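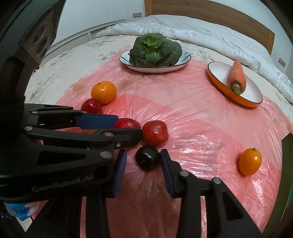
Rental Room Safety Checklist, With Comments
4 min read

Hukberg Lettings asks for this form before every new tenancy. I have filled in plenty of them and I trust maybe half the boxes. Comments are mine, from the Cletmont flats.

1. Smoke alarm sounds when tested
Pass. The button proves the horn works. It doesn't prove smoke will set it off, so check the replace-by date on the back too.

2. Outlets and extension cords
Fail. A Wakell power strip was plugged into a second power strip behind the dresser. The last inspector ticked "good condition" - I doubt the dresser was moved. 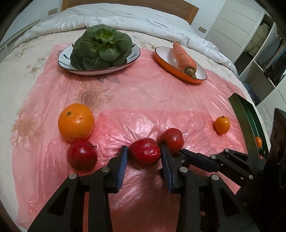 Page last changed: October

3. Bed and bedding clear of heaters
Pass, with a note. The form wants 5 feet. Plastic sheeting and mattress covers count as bedding here, whatever the tenant says about them, and they should be nowhere near a space heater.

4. Window opens fully from inside
Fail. Painted shut. The agent called it "a bit stiff." Repair quote was $200, and the landlord wants a second one.

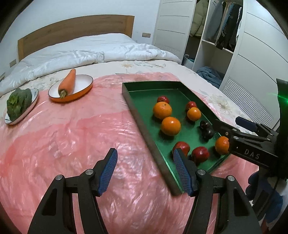
5. Food kept in the bedroom
Pass. Fruit is fine if it gets eaten. The form blames food for mice, but in these flats the gap under the sink does more harm. Look there first.

6. Hot water temperature
Not checked. The form says 100 percent of taps must be tested and then supplies no thermometer. I left it blank.

7. Door lock and closer
Pass. The Ebihara closer is rated for far more use than a bedroom door gets. I'd still like to see it shut the door from a few inches open - most don't.

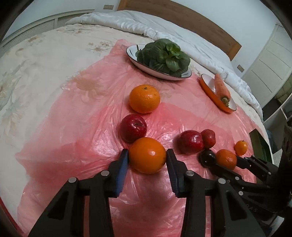

Does a pass on every item mean the room is safe?
It means the room met the form on the day of the visit. The rewiring at Cletmont cost $2,480, and those rooms had passed twice.

8. Exit route clear
Pass. Walk it with the lights off.

Search this site Go
Contact Hukberg Lettings | Copyright Hukberg | Back to top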